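Ticket 565 – Suture practice station, bench 14
Opened by: Waltraud Grabner
Status: Closed
Category: Consumables / thread

Problem as reported
Thread is fraying and slipping on the running line. Two trainees lost the second throw on the same pad in one morning. Thread is from the new Ostach box, lot 806. The old Limance thread gave no trouble on the same pads.

Checked so far
– Needle holders swapped with bench 12. No change.
– Pad turned over and used from the other side. No change.
– Thread cut to 40 cm as per the sheet. It had been cut longer before.

Reply, 10:20
Please say how the tails are being cut. Also check whether the box was stored near the sink. Sulby had the same complaint in June and it came down to storage.

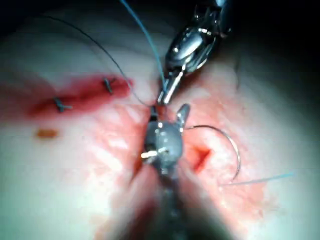
Thread from lot 806 goes soft if the inner pouch is left open, and the first sign is a knot that will not sit down. I would look at the knots before blaming the pad. The leftmost stitch has a small dark gray knot with short trimmed tails, so please leave the next ones longer until we know if they are slipping. Keep the red band as the reference line and start the new thread to one side of it.

Update, 13:45
Inner pouch was open. Box had been on the shelf over the sink. Opened a sealed pouch from the same lot and ran a full line with longer tails. No fraying, all knots held.

Action
Open pouches from lot 806 thrown out. Box moved to the dry cabinet in the Benítez room. Label added: close pouch after use.

Closed by W. Grabner, 15:10. Reopen under the same number if it comes back.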